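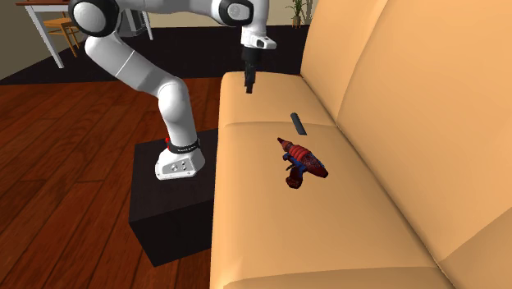

Our group went to the open day at Zundbridge on Oct 27, 2018, and I have been asked to write up the simulation part for our automation project, which suits me very well as it was the bit I liked best! The people from Histow had built a virtual living room with one robot arm in it, standing on a black block next to a long tan sofa, and the arm could reach right out over the seat where a remote control and a toy blaster were lying. The task was called Wetau, and it meant tidying small things away — harder than it sounds, as any of our parents would agree.

We were told that they run 2000 trials of a task before they change anything, and that each one may last no more than 12 seconds. I wrote both numbers on my hand, having left my notebook on the coach.
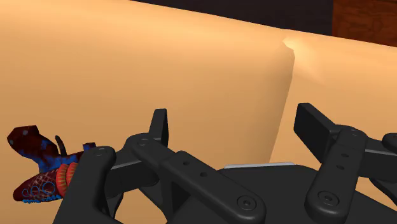
Choosing where to grip was the question our group argued over longest, all the way through lunch and for a good part of the journey home. From close up you can see why, with the two fingers wide open over bare sofa and the toy off to the left, all odd bends and ribbed bands. I would have gone for the bands, but two of us wanted the narrow end, and we never did settle it.

For our own project in March we plan to try 4 simple shapes first and leave the toys for later.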